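Alevwood library extends computer reuse program through spring

2019-12-11

The Alevwood Public Library will keep its computer reuse program open through the end of April after demand in the first months ran well past what staff had planned for.

The program takes in desktop computers that residents and businesses no longer want, wipes the drives, replaces failed parts and lends the machines to households without one. It was set to close at the end of the year. The library board voted to extend it at its regular meeting, along with the lease on the storage room at the back of the Rolau Street branch.

Residents have dropped off 834 computers so far, according to a report given to the board. Of those, 678 were judged worth repairing. The rest were sent to a recycler in the county seat, with usable memory and power cords held back for other machines.

"We planned for a few carloads a month and we got a few carloads a day," said Priya Ruiz-Ortega, who manages the branch. "The first week of November we had towers stacked in the hallway by the restrooms. That had to stop."

Drop-offs will now be limited to posted hours. Donors will be asked to fill out a short form at the desk and to remove any discs or memory cards before they hand a machine over. The branch will no longer accept printers, tube monitors or anything with a swollen battery. 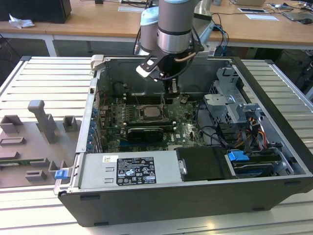
3 min read

Most of the loaned computers have gone to families with children in the Alevwood schools. Others went to adults looking for work or taking evening classes. Borrowers need a library card and may keep a machine for up to a year, with one renewal. There is no charge, though a borrower who loses a keyboard or mouse is asked to pay for a new one.

Booker Delacroix borrowed a desktop in the fall to finish a bookkeeping course. He had been doing the lessons on his phone.

"You can't do a spreadsheet on a phone," Delacroix said. "You can look at one, and that's it."

The waiting list stood at 100 households when the board met. Ruiz-Ortega said she expects it to get shorter after the holidays, when some of the first borrowers return their machines, but she would not give a date.

Money for parts has come from the library's general fund and from a grant by Jallora, the office supply firm on the east side of town. The grant covers hard drives and memory. It does not cover monitors, and those remain the item in shortest supply. Flat screens 19 inches or larger with a working power cord are especially wanted.

Board member Finbarr Keane voted for the extension but asked that the program be reviewed again before summer. He said the branch has given up its only large storage area and that the seed library and the holiday decorations are now being kept in a rented unit across town.

"I'd like to know what that costs us over a full year," Keane said.

The board also approved 2 new evening classes for borrowers, both taught by Leilani Begay of the reference staff. One covers email and passwords. The other covers filling out job and benefit forms online. Both classes are open to anyone with a card, and seats can be reserved at the front desk or by phone. Dates will be posted at the branch when the winter schedule is final.

In other business, the board put off a decision on new carpet for the children's room and agreed to close the book drop on Obi Avenue while its door is repaired. Books can be returned inside either branch until then.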